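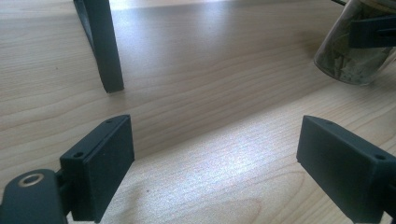
Reading time: 2 minutes

July
By the Household Advice Desk, Reltemico

Pale wooden tables show marks sooner than dark ones, and most of the damage is done by water left standing. The surface should be wiped after each meal with a cloth that has been wrung out well, following the direction of the grain. A second, dry cloth should follow at once.

Scouring powders and the green side of a washing-up sponge are not suitable for any oiled or waxed finish. For greasy patches, dissolve one teaspoon of mild liquid soap in 200 ml of warm water. Apply sparingly, wait 30 seconds and wipe away. White rings left by cups will often fade if rubbed gently with a little wax – test on the underside first.

Tables placed near a window should be turned twice a year so that the wood changes colour evenly. Mats and runners should be lifted regularly for the same purpose.
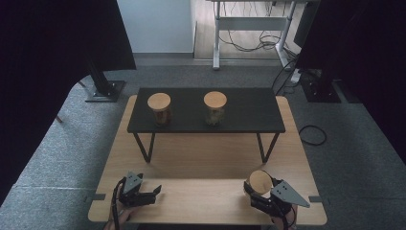
Revomgate, July

Dry goods kept out on the table are best stored in glass jars with close-fitting lids. Wooden lids should be washed by hand, dried flat and never left to soak. Jars should be emptied completely before they are refilled, and the date of filling written on a small label underneath.

A low stand keeps jars clear of spills and allows the table to be wiped beneath them. Where the stand has metal legs, felt pads should be fitted and checked for trapped grit – a single grain will scratch a soft finish. Pads that have worn thin should be replaced as a full set.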